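Gripper Season

By June I had been at Kostiuk long enough to have my own mug and my own enemy, and my enemy was the fingers on the Piver.

I should back up. The job was grippers. Somebody upstairs had to pick one for the home repair line, and somebody downstairs (me) had to run both candidates through the same chores until one of them embarrassed itself. On one side you had the Piver, which came in a beautiful padded case with a handwritten welcome card. On the other you had the Mistel, which came in a cardboard box with another company's packing slip in it. I loved the Piver before I ever bolted it on. I'm telling you that now so you'll know I was not a fair judge.

Brenda Rudd was a fair judge. Brenda ran the controller from the desk behind me and had opinions about nothing except lunch. She'd call out the trial number, I'd say go, and the arms would start down toward the table with that long dry hum, like a refrigerator thinking.

"Trial 409," she said that morning.

"It can't be 409."

"It's 409. You did 55 yesterday. You were talking the whole time, you didn't notice."

The chore was the power strip. You wouldn't think a power strip would be a big deal, and I didn't either, until I'd watched two expensive arms try to tidy one up. A block is easy. A box with buttons on it is easy, it sits there like a good dog. But a cord goes where it wants to go, and a thin charging cable is worse, because you pinch it in one spot and it moves in three others. 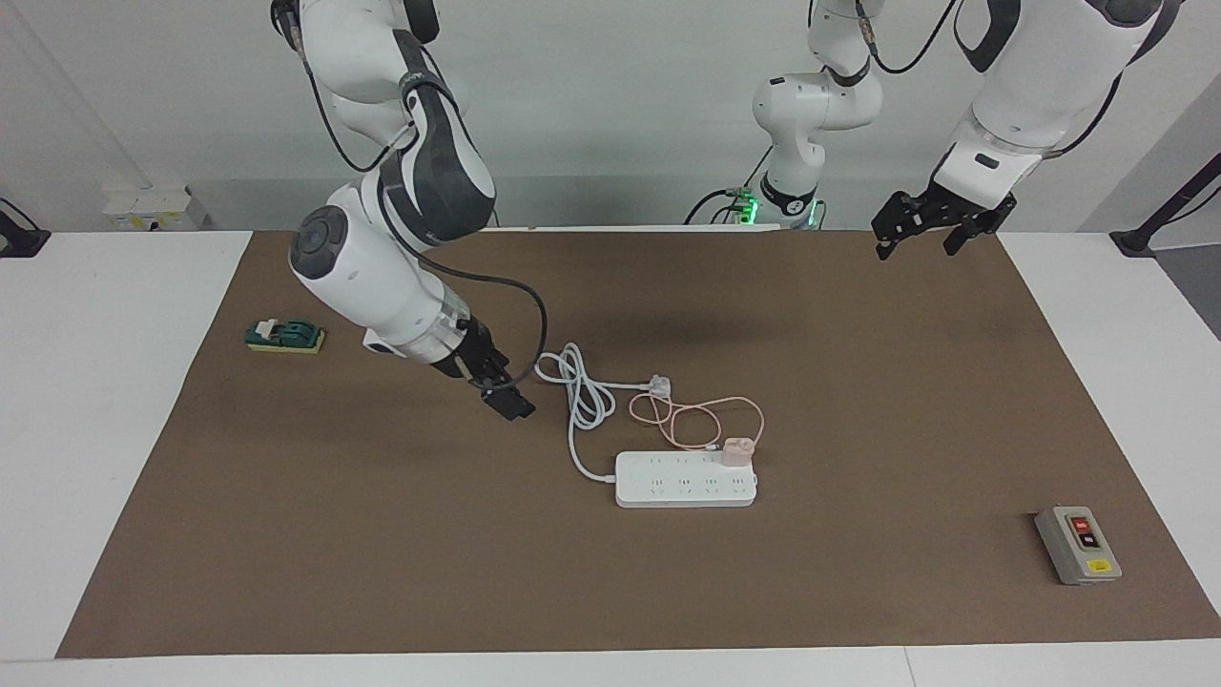

Right arm down low by the white cord, left arm still up high. Power strip chore, Kostiuk bench.

"Are you going to say go?" Brenda asked.

"I'm looking at it."

"It's not going to look any different."

I said go. I had a theory, you see, and the theory was that the Piver had been losing because of me. I'd been setting the grip force too high, out of nerves, the way you squeeze a steering wheel in the rain. So the night before I'd stayed late and brought it down by 11 percent and not told anyone, and now I stood there with my arms crossed, trying to look like a person with no secrets.

The fingers closed on the cord. They lifted it, oh, roughly the height of a coffee cup, and for a second I thought, there you are, you gorgeous thing. Then the cord slid out, very politely, and lay back down.

"Drop," said Brenda, and typed it.

"That was a good drop, though."

"I don't have a box for good drop."

We ran it again and got another one. On the third go it held, and I yelled so loud that a man from Trutico, who was only in the building to talk about the lease, put his head in to see if anyone was hurt. Brenda told him we were fine. Then she turned her chair all the way around -- she never does that -- and asked me what I'd changed.

So I told her. I told her about staying late and the force setting and the steering wheel in the rain. I think I even brought up the welcome card.

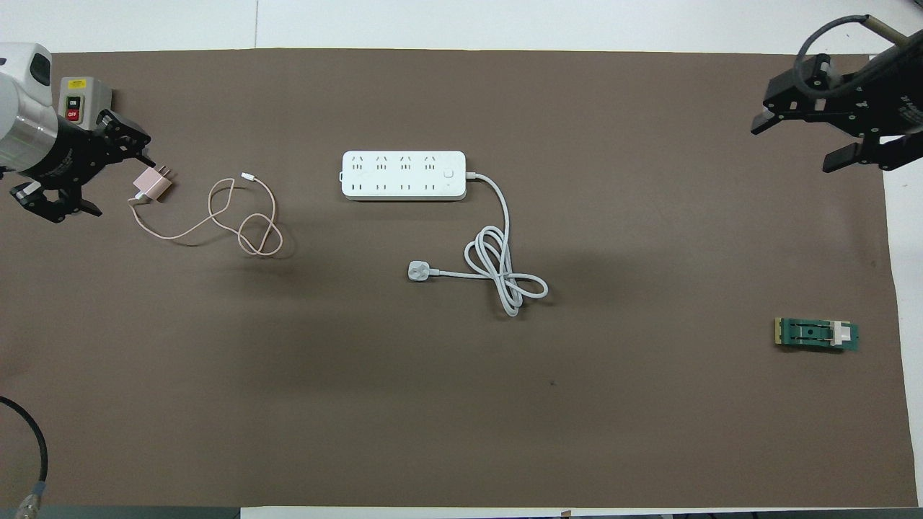 She listened to the whole thing with her hands in her lap. When I finished she pulled up the log and scrolled back, and back some more, and stopped.

"The Piver came off last night," she said. "After you went to get dinner. It was on the schedule, I swapped them at six. You came back and turned down the Mistel."

I looked at the fingers. In my defense, they're both black, they both have two, and I'd been staring at them so long I had quit seeing them.

"So that hold," I said.

"Mistel."

"And the yelling."

"Also Mistel."

I sat down on the stool. There was a whole speech I'd been saving for the Friday-type meeting where they ask you which one you'd want in your own kitchen, and I could feel it coming apart, all those nice sentences about feel and finish. Meanwhile the arms just waited up there. They'll wait all day, they don't mind.

"Do you want me to strike the morning?" Brenda asked. "The setting was wrong. I could strike it."

It was a decent thing to offer. I thought about the padded case, which I'd been keeping under my desk with my gym shoes in it.

"No," I said. "Write it down how it happened. Put my name on the setting."

She typed for a while, longer than I would have liked, and turned her chair back to the desk.

"Trial 412," she said.

I said go.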